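Textbook buyback: worth the trouble?

skarexfan
18/09/2024
Cleaning out the shelf. Lastgate quoted me a price on my old networking textbook that wouldn't cover a sandwich. I paid $359 for the set in May. Is this normal?

gough_again
Normal. They'll resell it at a markup and call it "gently loved."

femke.w
Disagree. I sold 805 pages of organic chemistry to them and got a fair price. Condition matters. Did you highlight?

skarexfan
Two chapters. Then I gave up, so the rest is in great shape.

gough_again
Highlighting is value added. Someone paid tuition to learn which bits were boring.

femke.w
Not how the grading works, Gough. Marked pages knock you down a tier. Try Gremik, you set your own price there.

skarexfan
Gremik has about 1,000 copies of mine listed already. Blue cover, white circles joined up with lines, every seller swearing theirs is the clean one.
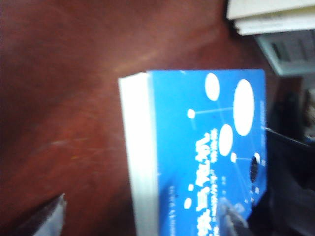
So I can either undercut all of them by a nickel or keep it and look like a person who knows about subnets. Leaning toward the second.

gough_again
Doorstop. Mine's held for years.

femke.w
Or donate it??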